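Ovwood Neighborhood Association
Minutes of the Regular Meeting
Thursday, August 22, 2019
Clastgate Road Community Room

Called to order at 7:08, the key having been located.

Chair: Alasdair Purves

1. Minutes of the last meeting
Approved with one correction. The Baird Street drain is "blocked," and the earlier spelling has been removed.

2. Money
The balance is $2,541. A motion to spend $300 of it on a new sign at the Clastgate entrance was made, seconded, and then discussed for longer than the sign is likely to stand. The color was the sticking point. Green was felt to be too much like the park; blue, too much like the dentist. Carried, color to be settled by email.

3. Parking on Baird Street
The city has answered our letter of last winter. The answer is that it has received our letter. Alasdair will write again and has been asked to keep it to one page this time.

4. Street trees
Two of the maples outside the old Starnalent building are dropping limbs. The owner says they are city trees. The city says they are the owner's trees. Residents are advised to walk on the other side until the maples find a family.

5. Leaf blowers
Tabled again. The member who wished to speak against them could not be heard over one, and the window does not close.

6. Yard sale
Set for the Saturday after Labor Day, 8 a.m. sharp. Tables are 30 inches wide and will stay that width regardless of who asks. Early birds will be sent away, including those who live here. Jewelry and other small items go on the front table, where somebody can keep an eye on them. Last year's unsold encyclopedias may not return.
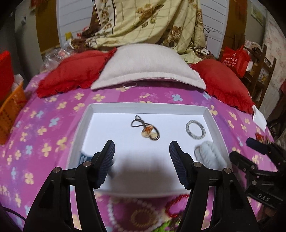 Item 6: necklace with oval pendant, and coiled bracelet.

Prices should be marked before the morning of the sale. "Make me an offer" is not a price, and last year it led to words over a toaster.

7. Other business
A request for a second speed bump on Clastgate Road was heard from those living north of the first one. A request to remove the first one was heard from those living south of it. Both were noted.

The coffee urn still leaks. Bring a towel.

Adjourned at 8:51.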